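Home | Kits | Reviews | Checklists | Contact
4 min read
7 comments · 196 shares

Clastance two-arm bench kit: safety checklist before you buy, with my comments
Yuto Fujimoto, March 21, 2019 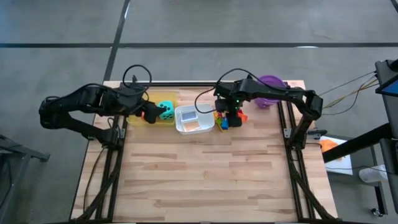 I've had a good few letters asking whether the Clastance is safe enough for a small shop, so I've gone through my usual list and written in the margins, as I do.

1. Rails and crossbar tight on the tabletop – PASS. I went over every bolt twice and was pleased with how well it all held.

2. Elbow clearance – COMMENT. Both elbows swing out past the sides of the table and over the floor, so please don't judge your space by the tabletop alone! Tape off a walkway.

3. Cables free through full reach – PASS, with a note. The wrist loops stand up quite tall, so watch them when the arms cross toward the middle.

4. Emergency stop – PASS. Stopped both arms every time I pressed it.

5. Gripper pinch points – COMMENT. Hands out of the bins while the power is on, even if you're only straightening a toy block.

6. Floor around the table – FAIL on the day. Pick up papers and loose bits before starting.

7. Manual – PASS. Printed by Maruyama, nice big type, though the torque table on page 196 belongs in the front.

Price as reviewed is $2835, plus $533 if you'd like Prulska to come and set it up. I'll check the bolts again in December.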